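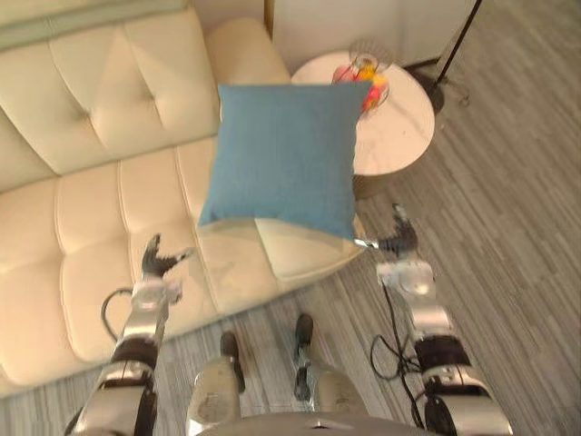

The Cushion Problem

By Lacey Whitlock
19 Jan 2023

Bontu Weldu keeps a text file of things that broke the planner. The longest entry is for cushions.

Weldu writes control software at Endport, a small robotics firm in Viltwood. For most of the past year she and Tiago Torres have worked on a program called Drotum, which decides how a two-armed robot should pick up something soft. The test job is tidying a sofa. The robot has to find a cushion, take it by both ends, lift it and put it where it belongs.

"A box is easy to plan for," Weldu says. "You know where the sides are, and they stay there. With a cushion you make a plan, you touch it, and the plan is out of date."

The first version of Drotum treated a cushion as a solid block. It measured the width from the head camera, set a grip point on each side and closed both hands at the same speed. On a firm cushion that was fine. On a soft one the fabric folded, the two hands kept moving toward each other, and the software reported a good grip when it had nothing but a pinch of cloth on one side.

Torres rewrote that part last March. The program now checks its guess at the shape 20 times a second while the hands are closing, and each arm can wait for the other. If one side gives way first, the other slows down.

The wrist cameras are a separate matter. Each one looks past the hand at whatever is underneath, and a good part of its view is the robot itself.

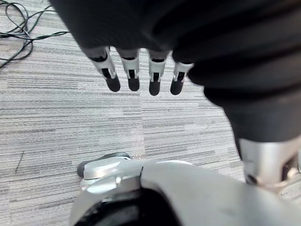
Fingers over carpet, as a wrist camera sees them. The software has to sort the robot's own parts from everything else.

Early on, Drotum would take a fold in the black sleeve for an object and plan a path around it. Torres fixed this with a mask, a map of which pixels belong to the robot for any given position of the joints. Metal parts were simple to mask. Cloth was harder, as the sleeve bunches up differently each time the arm bends. The mask now leaves a wide margin around fabric — wider than Torres would like, and he expects to shrink it.

To tune it, the pair labeled some 2,000 wrist images by hand. Clementina Tavares, who runs testing at Endport, wrote the tool they used. It shows the mask laid over the picture and lets a person drag the edge. 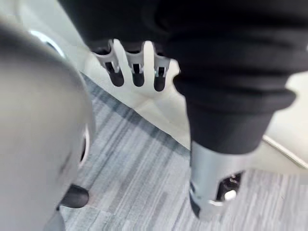

Two arms, one clock

Lifting brings its own trouble. Once both hands hold the cushion, the arms are joined by it, and a small timing error in one shows up as a tug on the other. Drotum used to send each arm its own path. It now plans a single path for the middle of the cushion and works out both arms from that.

The grip is set by how far the fingers have closed and by the load on the finger motors. Weldu would like touch sensing as well, but she doesn't want to write code that depends on it yet.
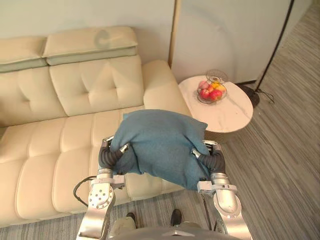

What comes next

Putting the cushion down is the current work. Florêncio Seixas joined from Bastos, a warehouse software company, to write the release step. He has the hands open in stages, with a pause after the first so the planner can look again before the arms back away.

Seixas has also added a replay view, which lines up the head camera, both wrist cameras and the planner's log on one time bar. Weldu uses it every morning, and the text file is still getting longer. The newest entry is for blankets.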